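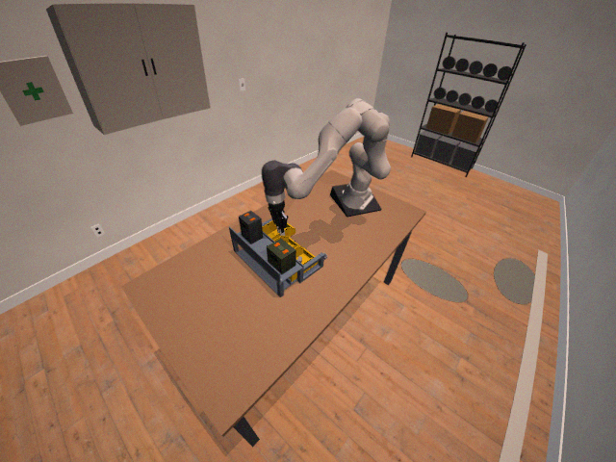

图3-1 棕色长桌与木板地面

第三章 安放、调平与头一周的使用

桌子已经立起来了,恭喜!装配里最费力气的部分都在第二章,从这里开始就轻松多了,也有意思多了:给Drelley长桌找个好位置,把它调得稳稳当当,再让桌面慢慢适应你家的空气。如果桌腿还没有拧紧,请先翻回第二章最后一步。

3.1 选位置

长桌最怕的是一头热一头冷。我们见过很漂亮的桌子,一端紧贴暖气片过了一个冬天,桌面翘得能放住一支铅笔。多花几分钟走走看看,很值得。

1. 请在白天选位置,最好是下午,这时候阳光照进屋子最深。看清楚光斑会落在哪里,让桌面尽量避开长时间的直射。

2. 桌子任何一边与暖气、壁炉或空调出风口之间,至少留出70厘米。

3. 两条长边都要坐人的话,请拉开椅子实际坐一坐,站起来,再从椅子后面走过去。图纸上够宽的过道,椅子一拉开常常就不够了。

4. 靠墙摆放时,桌边与墙面之间留2厘米,湿热季节桌面会略微变宽。

5. 铺木地板的房间,桌子可以顺着地板走向放,也可以横过来,斜着放也很好看,尤其是方正的大房间!斜放时请多检查一次四角,桌腿可能会踩在不同的地板条上,高低差比顺放时明显。

注意:移动桌子必须两人以上,握住桌面下方的横梁抬起来走。不要推,不要拖,也不要抓着桌面边缘往上提。拖动会让桌腿连接处松动,地板也会留下很难看的划痕。

3.2 调平

每条桌腿底部都有一个可旋转的调节脚,顺时针拧会伸长,逆时针拧会缩短(从桌腿下方往上看)。需要的工具是一把水平尺和随箱附带的12毫米开口扳手。

1. 把四个调节脚全部拧到底,再各往外退一圈。四个脚都留有余量,后面调起来会顺手很多。

2. 水平尺沿长边方向放在桌面正中,看气泡偏向哪一头。气泡偏向的那头高,另一头低。

3. 请一位帮手稍稍抬起低的那一头,你来把那头的两个调节脚伸长,每次半圈,放下再看。

4. 水平尺转九十度,横着放,两端各测一次。两端的读数不一样很常见,老房子几乎都这样,以两端折中的结果为准。

5. 双手按住对角,轻轻交替下压。哪个角还会晃,就把那个角的调节脚伸长四分之一圈,直到晃动消失。

6. 用扳手锁紧每个调节脚上方的螺母。锁的时候另一只手捏住调节脚,别让它跟着转。

小窍门:手边没有水平尺,可以拿一颗玻璃弹珠。安装组的Iker Rivas最喜欢这个办法,他说弹珠比人诚实。只是要留神桌边,弹珠滚起来比想象中快!

警告:调节脚伸出的长度不得超过7毫米。地面落差更大时,请在桌腿下面加硬质垫片,不要继续往外拧。

3.3 在桌上放东西

调平以后就可以用起来了。桌面能承受的重量相当可观,整套餐具、缝纫机、一箱旧书都没有问题,需要留心的是重量落在哪里。

1. 较重的物件尽量靠近桌腿上方的位置,少放在长边的正中。

2. 带短脚或底座的架子,请在接触点贴上毛毡片。接触面越小,压强越大,留下的印子也越深。

3. 零碎的小东西收进托盘里。托盘选浅口、敞口的最方便,伸手就能拿,擦桌子时端起来就走。

4. 头一个月,每周把桌上常放的物件换一换位置。刚上过油的桌面见光会慢慢变深,长期盖住的地方颜色会浅一块。

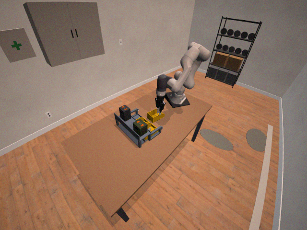 图3-2 黄色敞口托盘与灰色架子,架上为两只深色盒子

5. 橡胶脚垫、软塑料桌垫和某些硅胶杯垫会与油面发生反应,留下擦不掉的暗圈。请改用软木、棉麻或毛毡。

注意:刚出炉的锅和装满冰水的杯子都要垫隔热垫或杯垫。滚烫的水渍如果已经发白,先别急着打磨,静置一夜,很多白印会自己淡下去。

3.4 头一次上油

出厂时桌面只擦了一层薄薄的Brukar护理油,这样做是为了把最后一遍留给你。上油是整本手册里我们最爱的一节,油一擦开,纹理一下子就亮出来了,真的很过瘾!

1. 桌面清空,用微湿的棉布擦去灰尘,等完全干透。

2. 打开窗户。室内闷热潮湿时请改天再做,六月梅雨时节尤其不合适。

3. 摇匀护理油,倒一小勺在不掉毛的棉布上,顺着纹理薄薄擦开。宁可少,看上去湿润即可,不要积成水洼。

4. 从一头擦到另一头,中途不要停,停顿处容易留下接痕。桌边和桌角也一起擦到。

5. 等油吃进去,换一块干布把表面残油全部擦净。手掌抹过去应当是滑的,不粘手。

6. 放置12小时后再摆东西,7天之内避免沾水。

危险:浸过油的棉布可能自燃。用完后立即在室外平摊晾干,或浸入水中,放进有盖的金属容器再处理。切勿揉成一团扔进垃圾桶。

3.5 一周后的复查

桌子搬进新环境,连接处会有轻微的松动,属于正常现象。

1. 把桌腿螺栓逐一再紧一遍,用手拧到发紧后,最多再加四分之一圈。

2. 重复3.2节第5步,检查四个角。

3. 俯下身,让视线与桌面齐平,从一头望向另一头。轻微的起伏会随季节变化自行恢复;如果弯曲明显,请先确认附近有没有热源。

4. 翻看横梁下方的标签,把批次号抄在手册封底。日后需要配件时,Droltwood服务点凭这个号码就能找到颜色最接近的一批。

配套的Figueroa长凳也有同样的调节脚,调平方法与3.2节相同,只是长凳轻得多,一个人就能完成。

本章的调平步骤由Mahnaz Shahbazi编写并逐条试做。如果你家的地面特别有个性,试出了更好的办法,请写信告诉我们,我们非常想知道!

下一章:加长板的安装与收纳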